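Stavonby Technical College
News and Notices

Student robotics project enters second term

The Department of Applied Engineering is pleased to report that the Medve project, carried out by students of the two-year automation program, has been approved for continuation through the spring term. The project concerns the handling of ordinary household objects by a pair of robot arms working together at a shared table.

A total of 52 students applied to take part this year. Those admitted work in teams of 4, and each team is assigned the arms for one afternoon session per week. Teams are responsible for planning their own tasks, keeping a written log, and submitting a report at the end of each month. Reports are assessed by the department and count toward the laboratory grade.

During the first term, students concentrated on moving one arm at a time. Current work deals with tasks in which both arms must reach the same object without obstructing each other. Kitchen appliances have been added to the list of approved objects for this purpose.

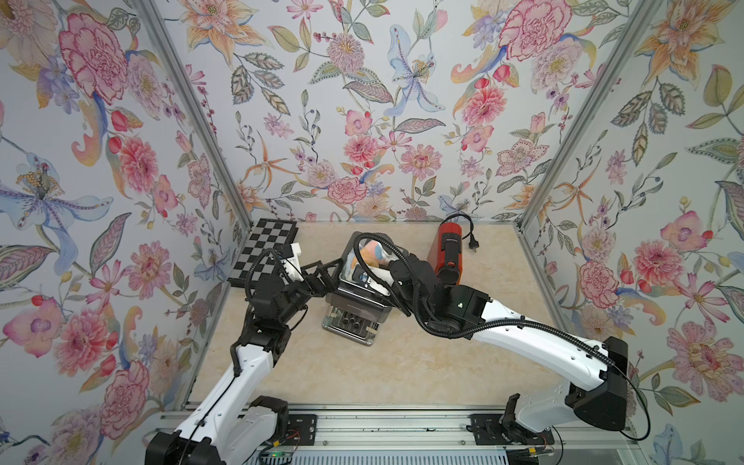
Krisztina Antal told the department newsletter that planning the order of the movements had taken her team far longer than programming them, and that she would advise next year's applicants to work through each task by hand before the first session.

The teams will present their results in March at the Ulia Hall, where students from the Puren School have also been invited to attend. Applications for the next intake will open after the presentations. Forms may be obtained from the department office until 3 p.m. on days when classes are held.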